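Carnet d'atelier, lundi
par Sandamali Barua

Ce site utilise des cookies. Accepter | Refuser

Repris le planificateur Skuvis ce matin avec les deux bras en même temps. Enfin des trajectoires qui ne se marchent pas dessus ! Le verrou sur la zone centrale tient, même doigts ouverts au-dessus de la table. 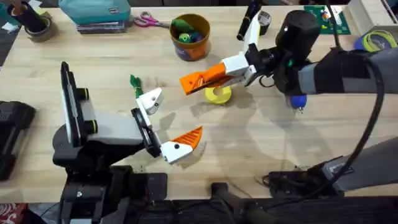

Saisie

Graine 3683 : Plundeo proposait des prises de travers sur la pièce orange. Avec la graine 3748 et une marge de 5 mm, bien meilleur (j'ai relancé deux fois pour le plaisir). Reste à filtrer les candidats trop près de l'anneau jaune.

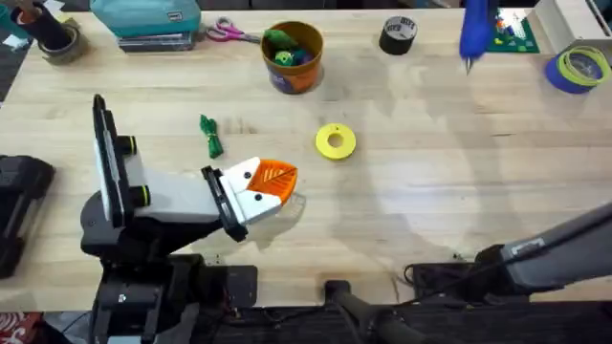

Sandamali Barua
Planification et perception, atelier Horgan

Côté caméra de poignet, le masque du doigt orange mange encore un bout du champ, à recalculer selon l'ouverture.

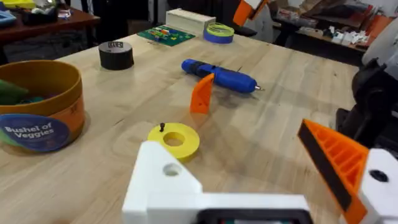 Pour l'étalonnage je garde la méthode d'Esex, c'est franchement chouette à utiliser. À faire : journaliser les rejets, baisser la vitesse d'approche.

2 commentaires | Partager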